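Home | Kitchens | Practice Software | Visits and Open Days | Support | Contact

Skikberg Kitchen: a practice kitchen for robot arms

Skikberg Kitchen is our simulated household kitchen for people who are teaching robot arms to cook, tidy and generally make themselves useful. It runs on an ordinary workstation, it comes with the appliances already set up to respond, and you can come and try it at our demo room in Kavalholm before you spend a cent. We like it when people visit, and we keep the coffee on.

What you get

The package is a full kitchen with a range, a microwave, a toaster, counters and cabinets, plus a set of cookware that can be picked up, put down, dropped and (let's be fair to the beginners) knocked clean across the room. Burners switch on and off from a script or from the control panel, and the cooktop shows you which zone is on, so your arm has something to look at when it decides where a pot should go. There are 200 ready-made starting layouts, and you can save as many of your own as your disk will hold.

Finishes can be swapped whenever you like. If you want brick behind the stove in the morning and plain tile after lunch, go right ahead! A program that has only ever learned one backsplash tends to get flustered by the next one, and it's a good deal nicer to find that out at your desk.

Coming to see it

We hold a demonstration every month, with a longer open day in February, when we run two sessions and put out sandwiches. Samer Karaki leads most of them. He wrote a large part of the stove and cookware behavior, and he is very happy to stop halfway through and let you take over the controls, which usually means we finish late.

A visit starts with the stove, because people understand a stove right away. Samer sets up a layout, picks a task and lets the arm work through it on the big screen while he talks about what it is being asked to do. Then he changes something small, moves a pot over a few inches or lights a different burner, and runs the same task again. You are welcome to call out suggestions. Some of our best layouts came from somebody at the back asking "but what if you turned that one on?"

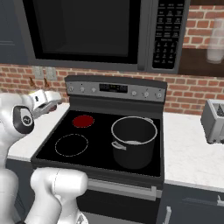
After the stove we move on to cabinets and drawers, which are harder than they look, and then we open the room up. Bring your own control program on a drive if you have one. Denise Nuttall will help you get it loaded, and she has a knack for spotting the one setting that is making your arm reach for the ceiling. If you haven't got a program yet, there are practice ones on the demo machines, and a pair of hand controllers for anybody who would like to drive the arm themselves. Children do very well with these, often better than their parents.

Please allow a whole afternoon. We have tried to keep it to an hour and it just doesn't work, people get to talking.

Which edition do I need?

The Larnum edition is meant for classrooms and small workshops. It has the one kitchen, 100 of the starting layouts and a single arm, and it suits anyone who is learning or teaching the basics.

The Peeters edition is the full thing, with all 200 layouts, the swappable finishes, scripting for every appliance and room for 2 arms working side by side. It also comes with a library of more than 2000 recorded runs that you can replay, slow down and pick apart. This is the edition we use at demonstrations, so what you try on the day is what you would be taking home.

You can move up from Larnum to Peeters later and pay only the difference. Your saved layouts come with you.

Booking a place

Visits are free, but the room is small, so do write ahead and tell us how many are coming and whether you're bringing your own program. School groups are very welcome on a separate day, and Denise can arrange that with you. Parking is behind the building, through the green gate, and the bell by the side door needs a good firm push.

Page updated Aug 2, 2020

Contact us | Copyright Skikberg Kitchen, Kavalholm | Back to top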